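Zoltby Cell 2: Setup and Care Notes

This file accompanies the Zoltby recordings and covers the preparation and upkeep of Cell 2, the desktop disassembly station. It should be read before any change is made to the fixtures, the arms or the gripper fingers. Recording formats are covered in a separate file.

The cell runs two arms over a slatted work table. Power to both is switched at the Lutinness cabinet, and the controller must report ready before either arm is moved by hand. A warm-up of 9 minutes is required after any overnight stop.
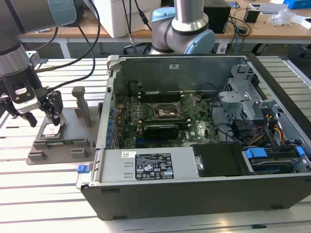
Fixture position is the setting most likely to drift in Cell 2. The printed tray must be checked against its reference marks at the start of each shift and after any collision stop. For processor transfers, the tray sits beside the open computer case, and the chip is held by the right finger directly over the recessed slot before release. The height at this point is stored as pose 38. If the pose is taught again, the retention bracket on the socket must be lifted and the approach must clear the tall T-shaped post on the tray.

Finger tips are replaced every 4 weeks. Use Kuritz tips only, and repeat the grip test twice with a scrap chip before returning the cell to service. Cables must hang with enough slack for full wrist rotation.

Known issues

The Simões tray revision used before January has a shallower slot. Poses saved for it are not valid for the current tray.

Faults should be entered in the cell log with the pose number and controller message.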